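제4장 쟁반 위의 배치: 상차림 규칙은 어디까지 믿을 수 있는가

4.1 들어가며

가정 및 급식 실무를 다루는 책이라면 대개 상차림 장을 두고, 그 장은 대개 그림 한 장으로 시작한다. 밥그릇은 왼쪽, 국그릇은 오른쪽, 숟가락은 그 옆에 세로로. 필자도 오랫동안 그렇게 가르쳤다. 그런데 수업이 끝난 뒤 학생들이 차린 쟁반을 들고 식당을 가로질러 걷게 해 보면, 그림대로 놓은 쟁반이 다른 쟁반보다 낫다고 말할 근거가 생각만큼 분명하지 않았다. 이 장은 그 의심에서 출발한다.

우선 용어를 정리해 두자. 이 책에서 '쟁반'은 음식을 나르는 도구이면서 동시에 식사하는 자리의 경계이기도 하다. 두 역할은 자주 충돌한다. 나르기에 좋은 배치는 무게가 가운데로 모이는 배치이고, 먹기에 좋은 배치는 손이 가는 순서를 따르는 배치이다. 교과서의 그림은 보통 뒤의 것만 보여 주면서 앞의 것까지 해결한 것처럼 설명한다.

실습의 출발 상태는 단순할수록 좋다. 흰 상판, 나뭇결무늬 쟁반, 접시에 받친 흰 그릇, 숟가락 정도면 이 장에서 다룰 문제는 거의 다 나온다. 물건이 많아지면 오히려 무엇이 문제였는지 흐려진다.
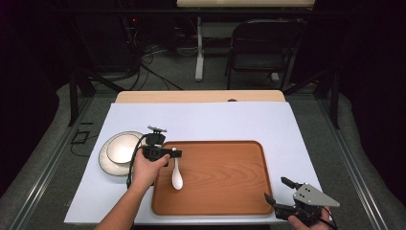 그림 4-1. 갈색 쟁반 왼편에 놓인 흰 숟가락과 쟁반 바깥의 접시·그릇.

그림 4-1에서 그릇이 아직 쟁반 밖에 있다는 점에 주목하기 바란다. 흔히 큰 것부터 놓고 작은 것으로 빈자리를 채우라고 가르치지만, 숟가락이 먼저 자리를 차지하고 있다고 해서 무엇이 잘못되었다고 할 수 있을까? 순서에 관한 규칙 가운데 상당수는 결과의 차이가 아니라 가르치는 사람의 습관을 옮겨 적은 것이다.

4.2 규칙의 출처를 묻기

클롬홀름(Clomholm) 조리학교의 내부 교재는 쟁반 상차림에 관한 지침을 48개 항목으로 나열한다. 필자는 이 교재를 세 학기 동안 수업에 썼다. 항목을 하나씩 놓고 "이것을 지키지 않으면 무슨 일이 생기는가"를 학생들에게 물었더니, 대답이 막히는 항목이 꽤 많았다. "보기에 좋다"는 대답이 가장 흔했고, 누구에게 보기 좋은지를 다시 물으면 교실이 조용해졌다.

물론 보기 좋은 것도 이유가 된다. 손님을 맞는 자리에서는 충분한 이유이다. 다만 그것을 위생이나 안전의 이유와 같은 목록에 섞어 두면, 학생은 숟가락의 각도를 그릇이 미끄러지는 문제만큼 심각하게 여기게 된다. 실제로 각도를 고치느라 뜨거운 국그릇을 쟁반 가장자리에 걸쳐 둔 경우를 필자는 여러 번 보았다.

스리통(Srithong) 급식소를 운영했던 키티퐁 닐수완(Kittipong Nilsuwan)은 이 문제에 대해 훨씬 냉정한 편이었다. 그는 하루에 쟁반 1131개를 내보내던 시절의 기록을 필자에게 보여 주었는데, 되돌아온 불만은 대부분 국물이 흘렀다는 것이었고 숟가락의 위치에 관한 것은 한 건도 없었다. 한 급식소의 기록으로 모든 것을 말할 수는 없다. 불만을 적어 내는 사람과 그냥 참고 먹는 사람이 다르다는 점도 감안해야 한다. 그렇더라도 규칙을 만드는 쪽과 쟁반을 받는 쪽의 관심이 이만큼 어긋나 있다는 사실은 기억해 둘 만하다.

4.3 쟁반의 면과 테두리

배치보다 먼저 살필 것은 쟁반 자체이다. 시중의 교재는 이 부분을 한두 문장으로 넘기는 경향이 있다.

나뭇결무늬 쟁반은 특히 조심해서 보아야 한다. 무늬가 나무라고 해서 재질까지 나무라고 단정할 수 없고, 표면이 거칠어 보인다고 해서 덜 미끄럽다고 할 수도 없다. 판매 문구에 '미끄럼 방지'라고 적힌 제품도 물기 있는 그릇을 올려 직접 기울여 보기 전에는 믿지 않는 것이 좋다. 같은 쟁반이라도 그릇의 굽이 넓은지 좁은지, 굽에 유약이 발려 있는지에 따라 결과가 달라진다.

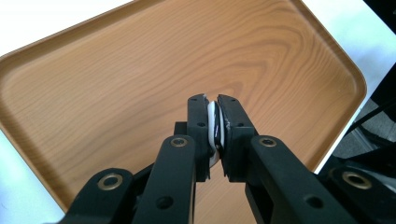
무늬가 주는 또 다른 문제는 눈의 착각이다. 나이테처럼 휘어진 선이 있으면 사람은 자기도 모르게 그 중심에 그릇을 맞추려 한다. 그런데 무늬의 중심과 쟁반의 무게 중심이 일치할 이유는 전혀 없다. 수업에서는 무늬를 무시하고 테두리까지의 거리를 기준으로 놓게 하는데, 처음에는 다들 그릇이 비뚤어졌다고 느낀다.

테두리는 물건이 떨어지는 것을 막아 준다고 설명되곤 한다. 이 설명도 절반만 맞다. 낮은 테두리는 미끄러지는 숟가락은 붙잡아 줄지 몰라도, 키가 큰 그릇은 오히려 굽이 걸리면서 넘어질 수 있다. 베바르(Bevar) 실습실에서 쓰는 점검표에는 "테두리가 있으므로 안전함"이라는 문장이 있었는데, 1월에 개정하면서 지웠다. 대신 들어간 문장은 "그릇의 굽이 테두리에 닿지 않게 놓을 것"이다. 재미없는 문장이지만 지킬 수 있는 문장이다.

4.4 숟가락은 언제 놓는가

숟가락은 가볍고 작아서 아무 때나 놓아도 될 것 같지만, 자리를 가장 많이 옮기게 되는 물건이기도 하다. 먼저 놓으면 그릇을 올릴 때 방해가 되고, 나중에 놓으면 이미 찬 쟁반 위로 손이 지나가야 한다. 클릴베르(Clillberg) 식기 안내서는 손잡이만 잡고 마지막에 놓을 것을 권한다. 필자는 손잡이만 잡으라는 부분에는 동의하고, 마지막이라는 부분에는 유보적이다. 입이 닿는 부분을 만지지 않는 것은 상황이 바뀌어도 지켜야 하지만, 순서는 쟁반의 크기와 작업대의 폭에 달려 있다.

재질에 관한 주장도 가려 들어야 한다. 도자기 숟가락이 국물 음식에 더 어울린다거나 금속 숟가락이 더 위생적이라는 말은 조건을 붙이지 않으면 의미가 없다. 이가 빠진 도자기도, 제대로 헹구지 않은 금속도 쟁반에 올릴 수 없기는 마찬가지이다.

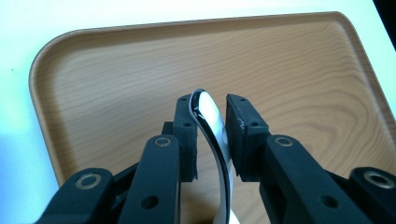 물음: 숟가락을 반드시 쟁반의 오른쪽에 놓아야 하는가?

답: 의례적인 상차림이라면 그 자리의 관례를 따르면 된다. 일상의 급식에서는 먹는 사람이 주로 쓰는 손을 먼저 확인하고, 확인할 수 없으면 그릇에 가려지지 않는 자리에 손잡이가 먹는 사람 쪽을 향하도록 놓는다. 왼손을 쓰는 사람에게 오른쪽 배치를 고집할 실무상의 이유를 필자는 아직 찾지 못했다.

다음 절에서는 그릇과 받침 접시를 함께 옮길 것인지 따로 옮길 것인지를 다룬다. 실습 전에 각자 집에서 쓰는 쟁반을 하나 골라 안쪽 면의 가로와 세로, 테두리의 높이를 재어 두기 바란다.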